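Floor under a heavy table: boards or tiles?

dace_n
3 Dec 2018
Hello all. We are renovating one room in our flat and I must decide about the floor before the plasterer comes. My husband wants wooden boards, I am more for tiles. There will be one large table in the middle and it will stay there for years. My fear is that the legs will leave marks in the wood. The seller at Teixeira told me that oiled boards forgive more than lacquered ones. Is it true in your experience?

Damian Tomaszewski
It is true in my experience. I have oiled oak since July of last year and a scratch I can repair by myself in one evening. With lacquer you must sand the whole room. Put felt under the legs and change it when it becomes flat.

gcarvalho
I do not agree with Damian. Oil is a nice thing for people who like to work on their knees. Every year again the same job. I paid 1,566 for lacquered boards, fitting included, and I only sweep them. Marks from the table I do not see, they are under the table.

rosario_s
Dace, please think also about the walls. Warm brown boards with light grey walls look calm to me, but with yellow walls it becomes too much.
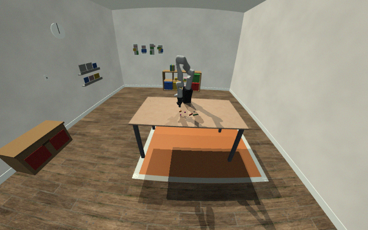
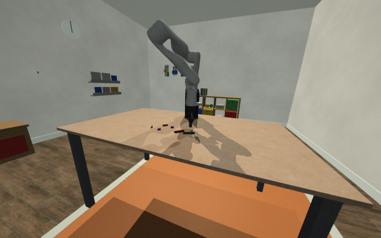
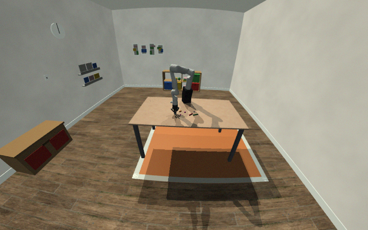

Same room in all three, with the light tan table.

dace_n
Thank you Rosário, this helps me a lot. I like the brown more than I expected. In the last one the planks run diagonally, does this cost more to lay?

rosario_s
If they are laid diagonally to the real walls, yes, because of the waste. My fitter calculated 10 per cent extra. Ask yours before you order.

gcarvalho
Mine wanted more than that. And a rug under the table solves the question of marks, whatever finish you choose.

Damian Tomaszewski
A rug hides it, but the wood around becomes darker or lighter from the sun, and after some years you have a rectangle on the floor. I had this in my old flat.

gcarvalho
Then you do not move the rug :)

sofia.b
Sorry to enter with another opinion, but do you have underfloor heating? If yes, I would take tiles and finish the discussion.

dace_n
No heating in the floor, only radiators. I will ask for two offers, oiled and lacquered, and write again when I have the prices.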